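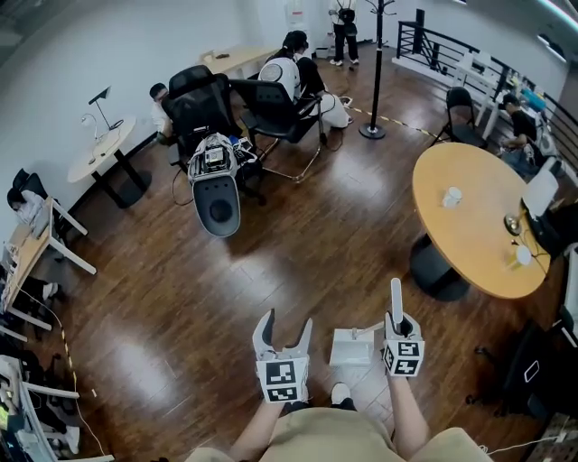 Fixer les câbles au sol dans un bureau partagé

Dans un bureau où l'on déplace souvent les chaises, les câbles finissent toujours au milieu du passage. Je vous explique la méthode que nous utilisons pour un parquet verni, sans percer et sans abîmer la surface.

Il vous faut :
un ruban de marquage jaune et noir
un ruban de tissu qui ne laisse pas de colle
un chiffon doux et un peu d'eau savonneuse
des attaches réutilisables

Commencez par regarder par où les gens passent : vers la fontaine à eau, vers le portemanteau, vers les tables. Le câble doit suivre le mur le plus longtemps possible, même si le trajet devient plus long. Chez nous, il a fallu ajouter environ 2 mètres.

Nettoyez ensuite le parquet sur une largeur de 10 cm et laissez bien sécher. Sur un vernis brillant, faites d'abord un essai avec un petit morceau de ruban, dans un coin peu visible, jusqu'au lendemain.

Posez le câble à plat, sans le tendre, et fixez-le avec le ruban de tissu. Si plusieurs câbles vont au même endroit, attachez-les ensemble, mais ne les croisez pas sous le ruban – la bosse est plus haute et le pied s'y accroche. Le ruban jaune et noir vient par-dessus, seulement là où on traverse.

Les chaises à roulettes demandent plus d'attention. Chia-hao Peng préfère un passe-câble en caoutchouc à ces endroits, et je suis d'accord avec lui.

Pour enlever le ruban, tirez lentement, presque parallèle au sol. Nous le changeons tous les quatre mois.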